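Can Machines Do the Chores Yet?
Project report, Achilleas Konstantinidis

3. What I found

My starting point was the Stelcombe brochure, which promises a "hands-free home" in large type. I don't buy it. I read 7 articles on household robots and the word "soon" was in every one of them, including the oldest.

I picked two chores, folding laundry and stocking a shelf. A shelf is the easier job because boxes hold their shape. Cloth is the hard part. A towel never lands the same way twice, and a machine has to find a corner before it can do anything else. Manolakis, who makes the Parnus arm, says this is "mostly solved." I asked what "mostly" meant and got a link to a video with 4 cuts in it.

What I did learn is how much human work goes in first. Somebody has to do the chore by hand, over and over, before there is anything to copy. The work at hand, with a washing machine behind the cloth-covered table: 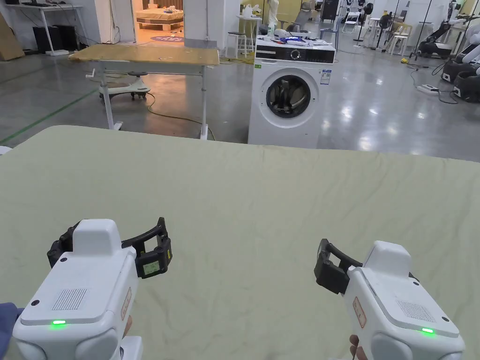
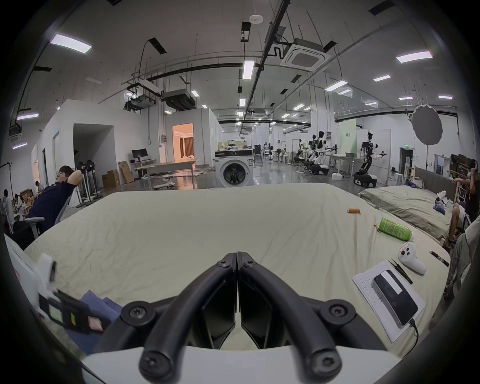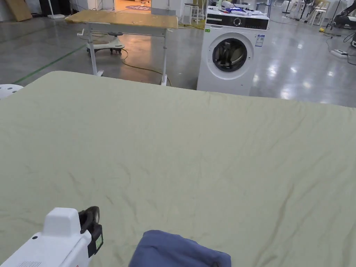
So when a company says its machine folds shirts, I want to know whose shirts, on what table, and how many tries were thrown out. Grernotell lists 1553 practice runs for one kind of towel. I have no idea if that is a lot. My sister learned in around 2 minutes, and she complained the whole time.

4. Still to do

Get a price for the Parnus arm, and ask Stelcombe who empties the dryer.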